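Murkerum floor job, update. The old screed in the back room came up this morning — 13 bags of rubble and one blunt chisel.

Underneath is a concrete slab, mostly sound. It dips 9 mm towards the Pumcombe road side, so levelling compound goes down before any insulation.

Nghĩa Hoàng is dropping off the boards and edge strip at 2. Primer first, then leave it overnight.

Pirjo Ruotsalainen asked about door heights. The finished floor will sit level with the hall tiles, so no trimming needed.

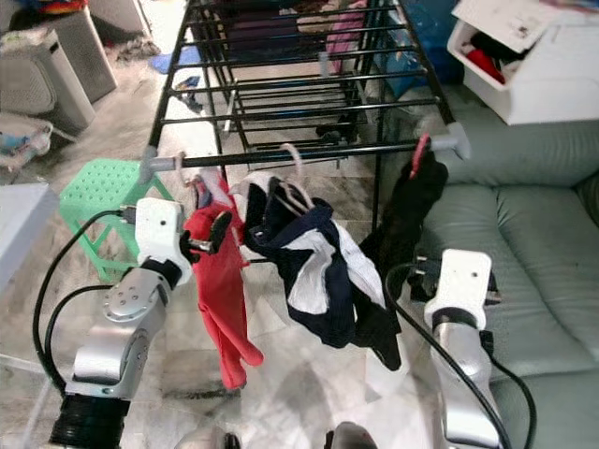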